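Cirano 양팔 작업 셀 | 제품 안내 및 시연 참관

제품 홈 > 양팔 작업 셀 > Cirano
공급: Nuttall 자동화사업부
문서 구분: 제품 개요, 시연 안내, 도입 절차

개요

Cirano는 탁상 작업을 대상으로 하는 양팔 로봇 셀이다. 좌우 팔에 서로 다른 말단장치를 장착하고, 하나의 작업대 위에서 물품 분류와 정리 작업을 수행하도록 구성한다. 형상이 일정하지 않은 물품, 눌리거나 휘기 쉬운 얇은 용기, 구겨진 종이류처럼 고정 지그를 만들기 어려운 대상을 주로 다룬다.

본 페이지는 Grirnelton 시연장의 공개 시연을 기준으로 작성하였다. 시연 셀은 표준 구성이며, 납품 시 작업대 치수와 말단장치는 협의하여 변경할 수 있다.

표준 구성

- 로봇 팔 2대(좌, 우)
- 우측 말단장치: 2지 그리퍼
- 우측 손목부: 카메라 모듈 및 금속 브래킷
- 좌측 말단장치: 3지 관절형 그리퍼
- 백색 작업대
- 청색 플라스틱 트레이
- Bosetti 제어반 및 비상정지 스위치
- 작업 편성 소프트웨어(1개 셀 사용권)

2지 그리퍼는 용기의 테두리나 짧은 변을 집는 데 쓴다. 알루미늄 포일 용기는 파지력이 과하면 테두리가 변형되므로 품목별로 파지력 상한을 따로 등록한다. 3지 그리퍼는 부피가 있고 윤곽이 불규칙한 물품에 할당한다. 두 팔의 작업 영역은 작업대 중앙에서 일부 겹치며, 겹치는 구간에는 한 번에 한 팔만 진입하도록 제어한다. 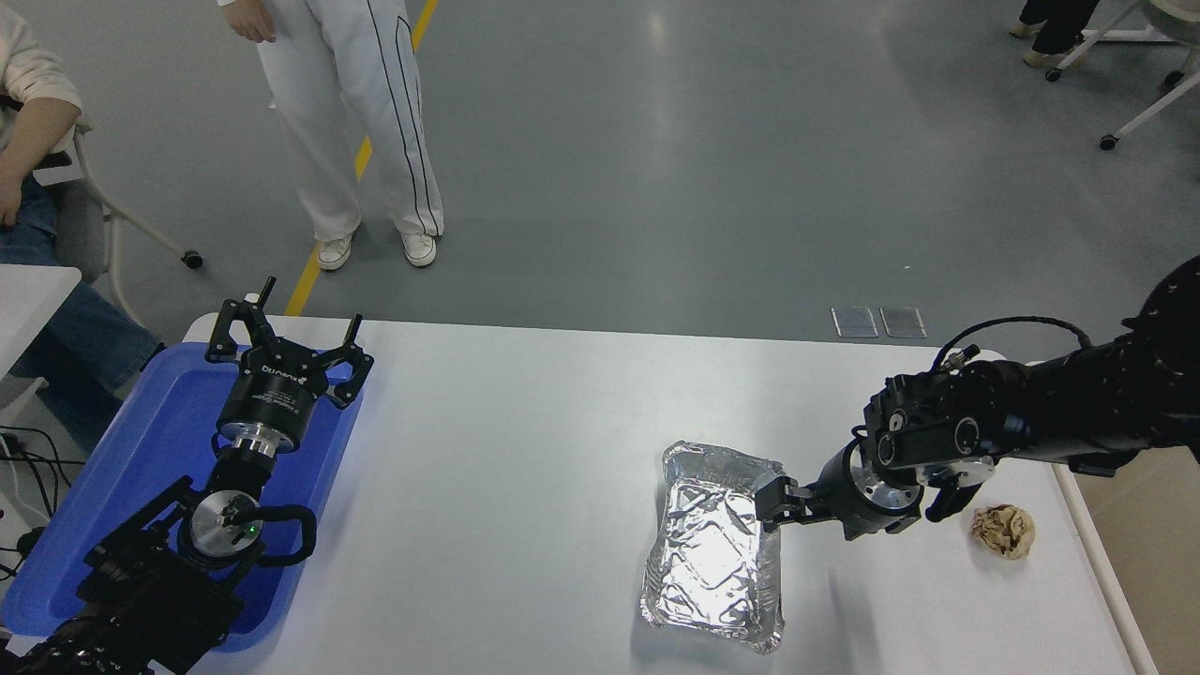 주요 사양

동시 제어 팔 수: 2
등록 가능 품목: 400종(기본 사용권)
기본 제공 작업 절차: 9종
품목 1종 등록 소요 시간: 20분
셀 중량(작업대 포함, 제어반 제외): 105 kg
설치 바닥: 에폭시 또는 동등 수준의 평탄 바닥
언어: 한국어, 영어

중량은 표준 구성 기준이다. 말단장치를 교체하면 가반 하중과 동작 영역이 달라지므로 견적 단계에서 별도 사양서를 발급한다. 등록 품목 수는 사용권을 추가하여 늘릴 수 있다. 기본 작업 절차는 수정할 수 없으며, 복사본을 만들어 편집한다.

시연 안내

시연은 Grirnelton 시연장에서 오전 10시와 오후 2시에 진행한다. 참관은 사전 신청제이며, 신청 시 회사명, 참관 인원, 취급 품목을 기재한다. 한 회차는 다음 순서로 진행한다.

1. 안전 교육 및 동선 안내
2. 셀 구성 설명
3. 포일 용기 파지 및 이송
4. 구겨진 종이류 분류
5. 품목 등록 절차 시연
6. 질의응답

3번 항목에서는 우측 팔이 포일 용기의 짧은 변을 집고, 지정 위치로 옮긴 뒤 놓는 과정을 반복한다. 4번 항목은 크기와 구김 정도를 달리하여 진행하며, 목표 위치는 참관인이 지정할 수 있다. 파지에 실패한 경우 자동 재시도 횟수를 화면에 표시하고, 설정값을 넘으면 셀이 대기 상태로 전환된다. 실패 사례도 편집하지 않고 그대로 공개한다.

대기 상태에서 3지 그리퍼는 손가락을 벌린 자세를 유지한다. 이 자세는 다음 파지까지의 동작 시간을 줄이기 위한 기본값이며, 좁은 작업대에서는 오므린 자세로 변경한다. 손목 관절과 그리퍼 사이는 금속 플랜지로 체결한다. 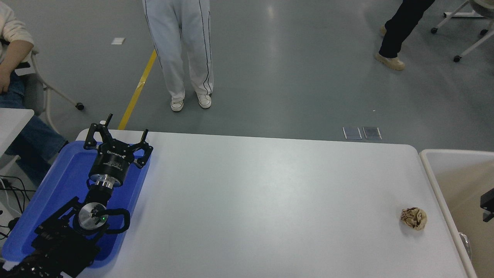

대기 자세 변경은 작업 편성 소프트웨어의 '셀 설정' 항목에서 한다. 변경 후에는 저속 모드로 전체 동작을 1회 확인해야 운전 모드로 전환된다. 저속 확인을 생략하는 기능은 제공하지 않는다.

참관 시 유의사항

- 운전 중에는 작업대 안쪽으로 손을 넣지 않는다.
- 바닥의 케이블을 밟거나 옮기지 않는다.
- 굽이 높은 신발과 슬리퍼는 착용할 수 없다.
- 촬영은 가능하나 제어반 내부와 소프트웨어 설정 화면은 제외한다.
- 자사 물품을 시험하려면 방문 전에 재질과 치수를 제출한다. 액체, 유리, 날이 있는 물품은 받지 않는다.

도입 절차

상담 신청 후 품목 검토, 시험 파지, 견적, 제작, 설치 순으로 진행한다. 시험 파지는 고객이 보낸 실물로 실시하며, 결과는 품목별 성공 횟수와 실패 유형을 기재한 보고서로 제공한다. 성공률이 합의 기준에 미치지 못하는 품목은 견적 범위에서 제외하거나 말단장치를 변경하여 다시 시험한다.

설치 시 필요한 전원과 통신 배선은 고객이 준비한다. 배선 위치 도면은 계약 후 발송한다. 설치 당일 운전 담당자 교육을 함께 실시하며, 교육에는 품목 등록, 비상정지 복귀, 말단장치 교체가 포함된다.

유지보수

그리퍼 손가락의 접촉면은 소모품으로 분류한다. 마모 여부는 월 1회 육안으로 점검하고, 표면이 갈라지거나 들뜬 경우 교체한다. 손목 카메라의 렌즈는 마른 극세사 천으로 닦으며 용제는 사용하지 않는다. 카메라 브래킷을 분리했다가 다시 장착한 경우에는 반드시 좌표 보정을 다시 실시한다. 보정판은 셀과 함께 납품한다.

자주 문의하는 사항

양쪽에 같은 그리퍼를 장착할 수 있는가
가능하다. 주문 시 지정하며, 설치 후 변경할 때는 플랜지 규격을 먼저 확인한다.

기존 작업대를 그대로 사용할 수 있는가
상판 강성과 높이가 기준을 충족하면 가능하다. 이동식 바퀴가 달린 작업대는 사용할 수 없다.

트레이 색상을 바꿀 수 있는가
청색 외의 트레이도 등록할 수 있다. 투명 트레이는 인식 시험을 거쳐야 한다.

시연장에서 바로 구매할 수 있는가
현장 판매는 하지 않는다. 견적은 시험 파지 보고서 발급 이후에 제출한다.

관련 자료

Cirano 설치 요건서
Cirano 말단장치 선택표
Grirnelton 시연장 참관 신청서

사양은 개선을 위해 예고 없이 변경될 수 있다. 최종 사양은 계약 시 발급하는 사양서를 따른다.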